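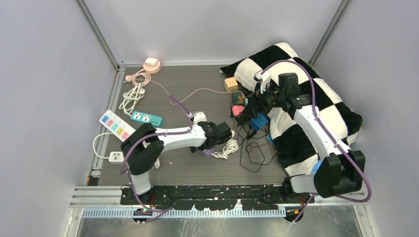 Sorting out the charger pile - what do you keep?

murby_824
Finally tackling the pile of plugs and cables that has followed me through three apartments. I've got cube adapters, colored plugs, a coiled white cable I can't match to anything, and thin black cables spread out in a tangle. How do you all decide what goes?

Ngaio Mahuika
Test everything first! Plug each one in, and if it doesn't charge anything you own, out it goes. I got rid of almost 30 that way and haven't missed one.

stillholm
Gonna disagree with Ngaio. I tossed a "useless" cable last November and needed it for my old camera two weeks later. Keep one of each connector type - spares are the problem.

Ngaio Mahuika
You can buy another cable for a few bucks though. I'd take the drawer space.

dundamell
Color is your friend here. My kids each have one, so the pink plug goes with the pink cable and the arguing stopped (mostly).

murby_824
Ha, I do have a pink one and a purple one, so that might work. What about the black tangle?

stillholm
Start from the plug ends and don't pull. Velcro ties after, I bought a pack of 50 and use them on everything.

Clem McAlister
Please don't put the dead ones in the trash, our library has a bin for them. Worth calling yours.

murby_824
Will call tomorrow. The white one stays for now, sorry Ngaio.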